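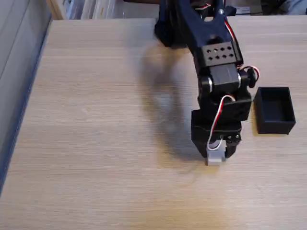
I bought the Verham table because I was tired of sanding the old one. The top is sold as "washed birch effect", and the shop assistant would not be drawn on how much of that was birch and how much was effect. Pale beige, with the grain running in long horizontal streaks, and in the catalogue it looked almost white. It isn't white. Put a small light grey cube on it, or a sheet of paper, and you see at once how warm the colour is. I don't mind that, but anyone matching it to white shelves should ask for a sample first. Verham will send one if you ring. The website says they don't.

Delivery took 22 days against a promised ten. The box had a split corner, the table didn't. Assembly is four legs, a frame and a bag of bolts with one washer too few, and the instructions show a different model with a drawer. Tamer Boutros from downstairs held the legs while I tightened them and said his Pakitz had gone together in half the time. He may be right. His Pakitz also rocks.

Now the surface, as that is what the money goes on. The maker claims the finish has been through 2,000 wipes in testing and came out "as new". I have no idea what they wiped it with. In my own use, since January, it has picked up two faint rings from mugs and a scratch near the front edge that I can feel with a fingernail but only see when the lamp is low. Tea comes off. Biro comes off with effort. Superglue does not, and the leaflet is silent on superglue, so I count that one as my own fault.

Glare was my main worry. My last table had a lacquer you could shave in. The Verham is better: shadows fall soft on it and small dark parts are easy to find against the pale top. Small pale parts are another matter. I have taken to keeping anything tiny in a shallow black tray, and I would suggest the same to anybody who does fiddly work and drops things as often as I do.

The legs are the weak point. They are fine for reading, soldering, sorting, even for eating off. Lean on one corner to cut card and there is a definite give. Mireille Darwish, who has the longer version, put a brace across the back of hers, and I shall probably end up doing it too. At this price I shouldn't have to. The adjustable feet are plastic and one of them had already unscrewed itself by the second week.

Height is 4 cm more than my old one. Measure your chair.

Would I buy it again? At the full price, no. It turned up in the clearance list at 56 off and for that I can put up with the legs. The top is good, better than I expected from the brochure talk, and the rest of it is ordinary. If you see one second-hand, look along the front edge for chips before you hand anything over, and check that all the feet are there.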